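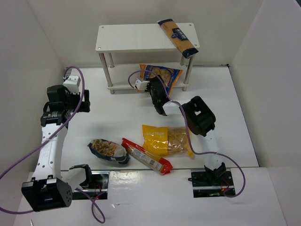

How to Sort Out Your Dry Pasta With a Small Two-Tier Shelf

Reading time: 4 min

Search this site Go

Dry pasta is awkward to store. The long packages don't stand up, the bags slump, and the one you want is usually under the others. A small shelf that sits on the counter or inside a deep cupboard gives you a second level and keeps the bags from piling up.

These steps are for a shelf with two boards and four short legs. We used five packages. If you have more than ten, get a second shelf.

What you need

A two-tier shelf with a gap of at least a hand's height between the boards
A damp cloth and a dry one
A tape measure
A few bag clips
A marker

Step 1. Take everything out

Clear the cupboard or the counter completely. Check the date on each package and look along the seams for small holes. Throw out anything with webbing or tiny insects in it, and wipe up any crumbs before you go on.

Step 2. Measure before you place the shelf

Measure the depth of the cupboard and the length of your longest spaghetti package. A straight package needs more room than people expect. Ours came to 285 mm. If the top board is shorter than that, lay the package on the diagonal. It can hang over a front corner a little, as long as most of the weight is on the board.

Put the shelf toward the back and leave the space in front of it free for sorting. Press on each corner of the top board. If it rocks, tighten the screws and check that all the legs are touching the surface.

Step 3. Decide what goes where

Long packages go on top. They are flat and easy to lift off.

Bags of short pasta go on the lower board, where the top board keeps them from being stacked too high. Lay each bag flat and shake it gently so the pasta spreads out evenly. A bag with a window should go window side up. You can then see how much is left without pulling it out.

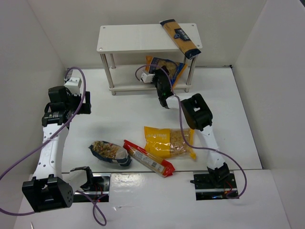 Spaghetti across the top board, a blue and orange bag on the lower one.

Anything left over stays in front of the shelf until you have decided whether it belongs in the cupboard at all. Open bags come first. Close them with a clip, squeeze the air out, and fold the top under.

Step 4. Try it from the front

Reach in and take out the bag on the lower board, then put it back. If you have to tip the bag or bump the top board to do it, the gap is too tight. Move the bag closer to the front edge or choose a thinner one for that spot. Thick bags can lie in front of the shelf with the top edge against the lower board.

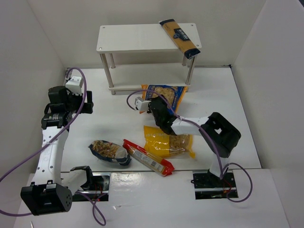
Can I take pasta out of its package and keep it in jars instead?

Jars work well if they are clean, dry, and have a tight lid. Cut the cooking time and the date off the package and tape them to the jar. A shelf this size will hold only short jars on the lower board, so measure them first.

Step 5. Mark the dates

Write the month you bought it on each package with the marker, for example "July," on the end that faces out. Put the oldest at the front. When you buy a new bag, it goes behind the one you already have.

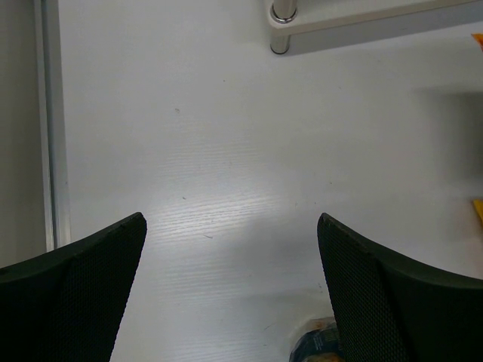

Step 6. Keep it clean

Once a month, lift everything off and wipe both boards and the surface under the shelf. Wipe around the legs too, where crumbs collect. Let it dry fully before the packages go back. Do not use a scouring pad on metal legs, as it leaves scratches.

If your cupboard is next to the stove, think about moving the pasta somewhere cooler. Steam gets into opened bags, and the pasta can pick up an off smell.

Sizes to look for

For a cupboard of normal depth, a gap of 23 cm between the boards is more than enough for bags, and you can manage with less. Avoid boards with a raised rim at the front if you plan to lay long packages across the corner.

Contact | © Codik Home Guides | Back to top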